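Weight on the nose: how the Flostden Cup rewrote its balance rules

August 20, 2024

The Flostden Cup has run to a single chassis since its first season, and for most of that time the technical regulations fitted on one side of a sheet of paper. The current book is longer. Most of the added pages deal with ballast: where it goes, how it is fastened, and what happens when a car and driver cross the scales under the minimum.

That minimum is 630 kilograms, measured at the end of a session with the driver aboard and whatever fuel remains. The figure has not moved. What changed in February was the freedom teams had in reaching it. Under the old wording, lead could be bolted anywhere on the floor between the axle centrelines. A light driver was therefore an advantage twice over, first in the placement of the mass and again in its height, as plates on the floor sit well below a driver's torso.

Ustar Racing was the first team to exploit this systematically. Its cars carried the full ballast allowance in the forward third of the floor, which loaded the front tyres sooner in cold conditions and shortened the warm-up phase in qualifying. Over a race distance the gain was smaller, and on abrasive circuits it reversed, with front graining appearing well before the finish. 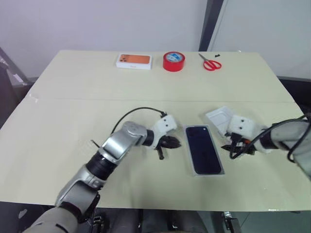

How much ballast can a car carry under the new rules?

The ceiling is 60 kilograms, all of it in a sealed box behind the seat, with the contents declared at scrutineering before first practice.

The box is a control part manufactured by Mishra Composites and mounted on four high-tensile bolts torqued in the presence of an official. Plates are stacked from the bottom and clamped under a steel bar. Partial stacks are permitted provided the clamp reaches its marked position, and spacers must come from the same supplier.

Rikus Motorsport objected during the consultation period, arguing that a fixed location penalises circuits with long, loaded corners, where a rearward balance overheats the rear tyres. The series responded by widening the permitted rear wing range by 2 degrees. Teams have used most of it.

Lap times at the opening round were close to the previous year's, although the resurfaced final sector makes direct comparison unreliable. Tyre data is more useful. Front wear across the field converged, and the difference between Ustar and the midfield cars fell within normal set-to-set variation.

Enforcement remains the weaker part of the package. The seals are numbered, but a box may be opened between sessions on written request, and the book sets no limit on requests. A revised procedure is due before the next round.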